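Tuesday, peg and shape board collection

Got in before Malcolm for once, so I had the arm to myself until 11 and could set things up the way I like. Same two tasks as last week: the brown peg with the black fixture, and the blue foam board with the shape blocks. The Wemlow folder stood at 394 good episodes when I left last night, and the target for this round is 400, so I figured I'd be finished by coffee. Ha.

First thing I did was go through the wrist view, which I'd been putting off. The overhead one is easy to skim but the wrist one is where you find out if the model has anything to work with near the grasp. I'd been worried about the finger hiding the peg on approach, and yes, it hides a fair bit of it. The top face stays in view though, and I think that's the part that matters for lining up.
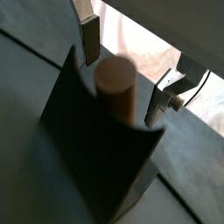

Wrist view, peg behind the curved finger. Top face visible, lower part hidden.

I'm going to leave the camera angle alone. We talked about tilting it and I still think it would help, but if we move it now the first batch and the second batch won't match, and I really don't want to explain that to anybody in July when we train on the whole lot. Note for later: if we ever do a clean restart, tilt first, record second!

On to the peg runs. My rule for today was to vary the approach more, because when I played back Friday's set they all looked like the same run over and over (my fault, I get into a groove with the controller and just repeat myself). So some from the left, some from the right, some where I come in too high on purpose and correct. Malcolm calls those the ugly ones. I like the ugly ones! A policy that has only ever watched perfect approaches has no clue what to do when it's a little bit off, and it's always a little bit off.

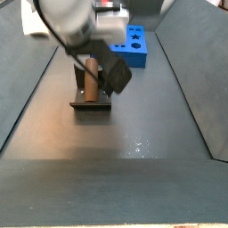

I also slowed way down for the last bit before contact. The Clonix logger saves at a fixed rate, so if I rush that part there are hardly any samples in it, and then there's this long boring stretch of free travel that takes up most of the file. Should probably trim the travel when we export. Ask Malcolm if his script already does that or if he only said it would.

Two episodes tossed. One where I forgot to hit start (so I guess that's not even an episode), and one where I bumped the controller halfway through. I tagged the second one "operator" and not "fail" so it doesn't get mixed in with the real misses. Please everyone use the tags the same way. I found three different spellings of "dropped" in the Amia folder and spent way too long merging them.

After lunch, shape board. This one is so much harder to drive, I don't care what anybody says. With the peg you mostly care about up and down, but with the arch block you have to get the rotation right too, and from the wrist view the board comes in at a steep angle and my brain does not enjoy it. I ended up opening the fingers wide and backing off between tries, just to see where everything was.

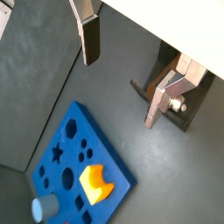

The backing off is fine to keep in, I think. It's a real part of how a person does the task. What I don't want is the long pause while I sit there deciding, so I'm going to mark those stretches and let whoever does the cleaning make the call. Arch block and cylinder are both on the list for tomorrow as well, with the start spots shuffled. I wrote the start spots in the sheet under the Chevalier tab.

Disk note: the recorder is set to cut any episode at 4000 steps and I hit that limit once on the board. Raise it or drive faster? I vote raise it.

Still to do: check time sync between the two cameras, wipe down the table, new label on the second drive.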